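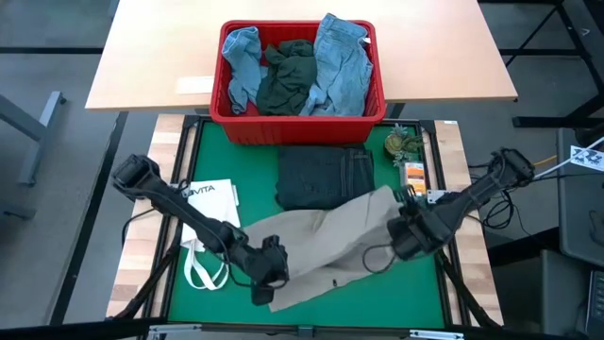 Lirngate Student Robotics Club
Progress report to the Bensaid Fund
March 11, 2023
Prepared by Octavio Gallardo, club lead

We're past the halfway mark of the laundry folding project and I'm very pleased to be writing this one! When we last reported, the students had two arms that could each be moved on their own and a lot of ideas about trousers. Now they have both arms working over the same green felt surface, and we have started collecting folds properly.

Work since August

The autumn went on the bench itself. The black rails went together quickly, the cabling did not, and we lost most of a month to a connector that worked loose whenever the right arm reached across (it has been replaced, and the spare is in the drawer). The students then wrote their own start-up checks, which every new member now learns before touching the controls.

Since then they have recorded over 200 folding attempts. Trousers are the main task. Khaki pairs have been the hardest so far, as the legs twist when both grippers lift together, and the younger group came up with the idea of pinning the waistband down with one gripper while the other brings the legs across. It's a lovely bit of thinking and it has made a real difference. Denim is heavier and behaves better than we had expected. Shirts are still a struggle, sleeves above all.

We have also begun leaving a few other things on the felt, such as a tote bag or a small plant, so that the arms have to work in a space that isn't perfectly clear. Results are mixed.

Members and visits

Membership stands at 10, with 3 students joining after the open evening. Two of them had never written a line of code and are now running sessions. The team from Astgate came over to compare grippers, and we hope to return the visit before the Usby Challenge.

Spending

£900 of the grant remains. We would like to use it for replacement gripper fingers and the entry fee for Usby. The cable budget is spent.

Next steps

Finish the trouser set, begin on shirts with short sleeves, and get the students' written guide into a state where another club could follow it. A draft will come with the next report.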